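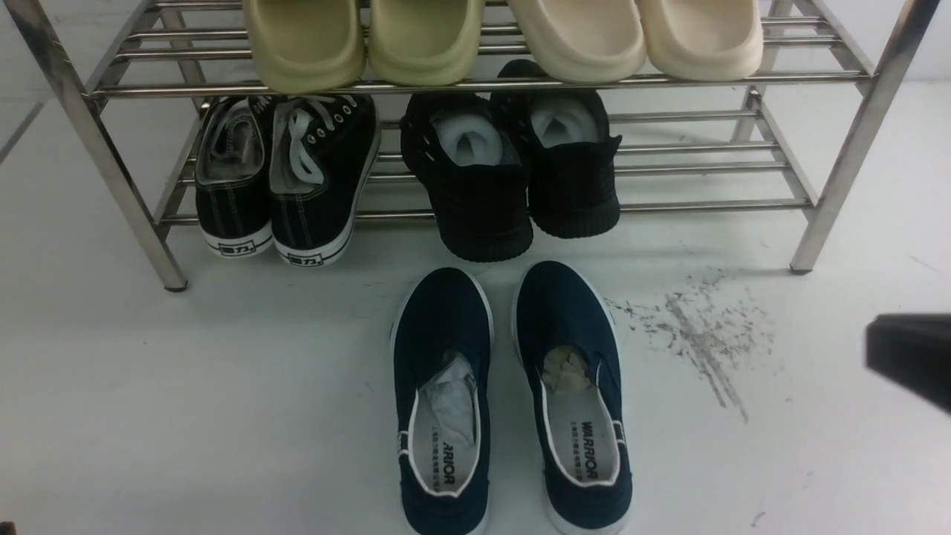
Schuhregal am Eingang, Hausschuhe oben, Navy-Slipper davor auf dem Boden.

Start Notizbuch Färberei Rezepte Archiv
Lesezeit: 2 Min.

November, Montag, Werkstattbuch

Indigoküpe, zweiter Anlauf. Die vom letzten Mal war am Morgen blau statt gelbgrün, keine Blume, roch nach nichts. Weggekippt hab ich sie nicht, steht mit Deckel in der Ecke, vielleicht noch zu retten.

Neu angesetzt nach dem Zettel von Voyle, Fruktose und Kalk. Indigo diesmal von Clukmont, feiner gemahlen als das alte von Fikia, klumpt dafür wie verrückt. 20 g mit warmem Wasser und den Glaskugeln im Schraubglas geschüttelt, bis nichts mehr am Boden klebte. Arm lahm.

9:40 Kalk rein, langsam. Dann Fruktose. Topf auf dem kleinen Kocher, Regler spinnt wieder, springt zwischen aus und zu viel.
10:15 Oberfläche matt, darunter noch blau.
11:00 Kupferhaut, ein bischen Schaum. Flüssigkeit am Löffel gelblich — na also.
11:30 pH-Streifen irgendwo zwischen 10 und 11, die Farben auf der Packung sind ausgeblichen. Neue bestellen!!

Probestreifen, alle aus der Baumwolle von Mestthorpe, 122 g/m², vorher ausgekocht:
A — ein Zug, hell, etwas fleckig am Rand
B — drei Züge, dazwischen jeweils an die Luft. Gleichmäßig.
C — fünf Züge, schön dunkel, reibt aber ab
D — wie B, aber trocken reingegeben. Nie wieder. Ränder wie Landkarte.

Also: immer gut nass rein, vorher ausdrücken. Weiß ich eigentlich seit Jahren.

Leinen noch nicht probiert. Wolle lass ich bei dem vielen Kalk lieber, das wird nur filzig und spröde. Wer unbedingt will, kann einen Rest Garn aus der Kiste nehmen und die Küpe danach bitte NICHT umrühren, sondern absetzen lassen.

Spülen: erst kalt, dann ein Schuss Essig, dann nochmal kalt. Bei C dreimal gewechselt, Wasser immer noch bläulich. Morgen mit Seife auskochen und vergleichen, Streifen halbieren und eine Hälfte ans Südfenster.

Offen:
Waage läuft weg, zeigt bei 1,000 kg Prüfgewicht nach einer Weile weniger an. Batterie?
90 cm Stoff von der Mestthorpe-Rolle fehlen in der Liste, bitte nachtragen wer das war
Alte Küpe mit Fruktose nachfüttern, abends anwärmen, über Nacht stehn lassen
Handschuhe Größe M fast alle
Blaue Finger. Hält wieder die ganze Woche.

Kontakt | © Werkstattnotizen Färberei | Nach oben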